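April, gone eleven at night, kettle on for the third time

I have spent my entire working day trying to get a simulated hand to put a simulated mug in a simulated bowl. My mother once told a neighbour I was in robotics, and the neighbour asked whether it was dangerous. Only to the mug.

Trouble started before lunch. The overnight batch on the Plevness build had done 800 attempts and reported every one of them a success, which cheered me up for as long as it took to sit down. I have never written anything that worked 800 times. I opened a run from the middle, attempt 19, and stepped through it with a sandwich.
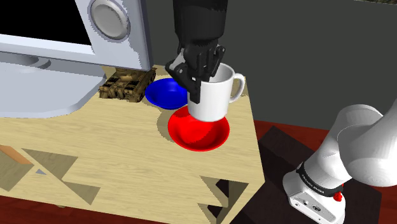 Mug over the red bowl, black hand on the rim. Microwave and toy tank looking on.

The log for that run says "grasp stable, placed, upright". I went through it twice and then sulked. The Palel checker decides a placement is good by asking whether the mug's centre is within 3 centimetres of the bowl's centre. It doesn't ask which way up the mug is. The word "upright" is printed whatever happens, as part of the message, because somebody typed it there. I looked up who. It was me, two winters ago, in a change labelled "tidy".

So the checker was useless, fair enough, but that left the question of what the hand had been up to all night while being congratulated. I pulled the wrist view on the Dufour hand and went looking for mugs that had ended up on their sides. I did not have to look hard.

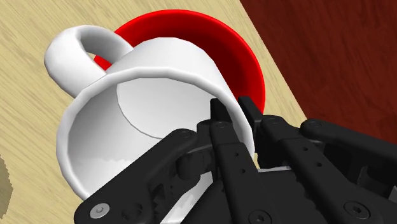 My first theory was friction, as my first theory always is. I turned it up and the mug stuck to the fingers like a boiled sweet to a car seat. I turned it down and the thing behaved as if it had been buttered. Put it back where it was, and wrote "not friction" on the pad, underneath the "not friction" from last month.

By four o'clock I had got as far as the release. The fingers are supposed to open together. They don't. One of them gets its command late, so for a moment the hand is letting go and holding on at the same time, and the mug gets a tug sideways at the lip. On a screen this is mildly funny. On the real arm at Brurkberg it would be a hot drink in somebody's lap, and that build was due to go over to them tomorrow morning with my name on the form and a tick in the box marked "placement verified".

I rang and told them it wasn't coming. They were very nice about it, and I'd have preferred shouting. Then I filed the fault as number 2668, severity high, and under "how was this found" I put "by looking", deleted it, and put "manual review of stored runs".

What bothers me is the tick box more than the finger. The finger is a timing fault and I'll have it by the end of the week. But I'd signed four of those forms this year off the back of that checker and slept perfectly well each time. I've pulled the earlier ones out to go through again, and I've written to Brurkberg to say keep the arm on slow and keep people out of reach until I've done it.

New check is half written. It asks about tilt. It also fails if the mug is moving when the last finger leaves, which I was rather pleased with until I ran it on the first fifty and it failed all fifty, including a couple I'd have sworn were fine. Either the check is wrong or I am. Leaving it till morning.

Tea has gone cold. Carried it to the sink with both hands.

Recent entries
The gripper that would not let go
A short history of my being wrong about friction
Brurkberg, and the wrong adaptor
Moving desks again
Why the Dufour manual is in two halves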